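How to Record a Historic Theater for a Building Survey

Last revised 2019-11-10

These steps cover a first survey of a theater auditorium and stage house, working from public areas to restricted ones. They assume one surveyor, one assistant and a full day on site. The worked references are to the Villis in Sernthorpe, a playhouse with two balconies and a hemp fly floor.

Before you start

Get written permission for every area you intend to enter. Front-of-house permission does not normally extend to the stage, the grid or the roof void. Ask for the house plans, the seating chart and any fire certificate drawings. Old seating charts are useful even when wrong. The Villis chart lists 1311 seats and shows a row of boxes that was removed before the present stalls floor was laid.

Equipment: tripod, shift lens or a lens with low distortion, laser distance meter, 30 m tape, hand lamp, gray card, notebook, plan copies on a clipboard.

Step 1. Set up the numbering

Give each space a code before taking any measurements. Use a letter for the level and a number for the room, starting at the main entrance and moving clockwise. Stage left and stage right are always taken from the actor's side facing the house. Write this on the first page of the notebook. Mixed conventions are the most common fault in older survey files and take longer to correct than to prevent.

Step 2. Fix the centerline

Stand at the back of the stalls and find the midpoint of the proscenium opening at stage level. Run the tape from the setting line to the rear wall of the auditorium. All offsets are taken from this line. If the stage is raked, measure its height at the front edge and again at the back wall, and record both. Do not convert the rake to a ratio on site.

Where the safety curtain is in, work from the front edge of the stage and note the curtain's position on the plan.
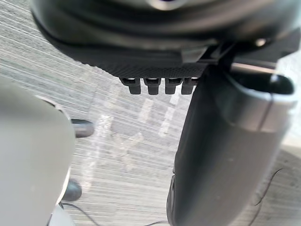
Bilal Semaan: On the centerline, check that the proscenium and the auditorium share one before you rely on it. At the Mahasneh they are 58 mm apart, and I had drawn the whole circle front before I found out. I now take a second midpoint at the rear wall and compare.

The second midpoint is good practice. If the two lines differ, keep the proscenium line as the base and mark the other one as a dashed line with the offset written beside it.

Step 3. Photograph the auditorium

Turn on the working lights and leave the decorative fittings off for the first set. Take the following views with the camera level:

From center stage to the house
From the rear stalls to the stage
From each end of each balcony, looking across
Ceiling, from a point on the centerline
Each box front, square on

Repeat the first two views with the decorative fittings on. Include the gray card in one exposure per lighting state. House lamps are often of mixed age and the color will shift from one side of the room to the other.

For plasterwork, use the hand lamp held low and to one side. Raking light shows joints between cast sections, and the joints show how the panels were divided. 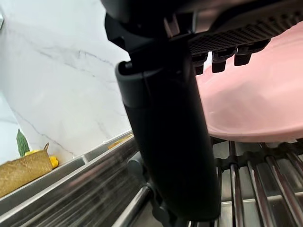 Step 4. Record the stage house

Wear a hard hat. Have a member of the house staff go up with you, and empty your pockets before climbing to the fly floor or grid. Record the number and spacing of the line sets, the position of the cleat rails, the loft blocks and any drum and shaft gear. Look for maker's plates and painted dates on the rear wall and the undersides of the fly floors. At the Villis, 1817 is cut into a beam below the stage right fly floor. Treat a date like this as evidence for the timber only, until a document supports it for the building.

Below the stage, plot each trap and bridge on the plan and note whether the gear is complete. Do not operate any of it.

Step 5. File the record

Name each photograph with the building code, space code and a serial number, such as VIL-B2-014. The Ukow index sheet has a column for each of these. Enter the direction of view as a compass point. Scan the notebook pages at full size and keep them with the drawings, including pages with crossed-out figures.

Revisit anything marked "inferred" when access allows. The Villis roof void was closed on the first visit and was added to the file in May.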